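4.2 Sorting your bottles before you load the Plimard organizer

Now for the fun part! Ten minutes of sorting here makes every refill afterward a breeze, and you get to see everything you own in one place (always a surprise).

1. Set a small side table where you can walk all the way around it. The Plimard tray holds up to 66 bottles, but start with one tabletop's worth.
2. Stand your pill and supplement bottles upright on the table, large ones and small ones together.
3. Check that every bottle has its cap on.

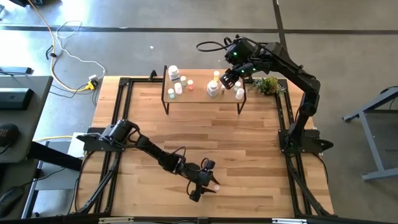

Figure 2. Pill and supplement bottles set out on a side table.

4. Group by cap color first, then by size. Green, orange, yellow, white – it goes fast!
5. Turn each label toward you and write the name on a Plimard tag.
6. Load the large bottles into the back row, then fill the front.

Note: Plain white bottles look a lot alike, so tag those before you move them.

CAUTION: Keep all medicines out of reach of children and pets while you sort. Never combine the contents of two bottles.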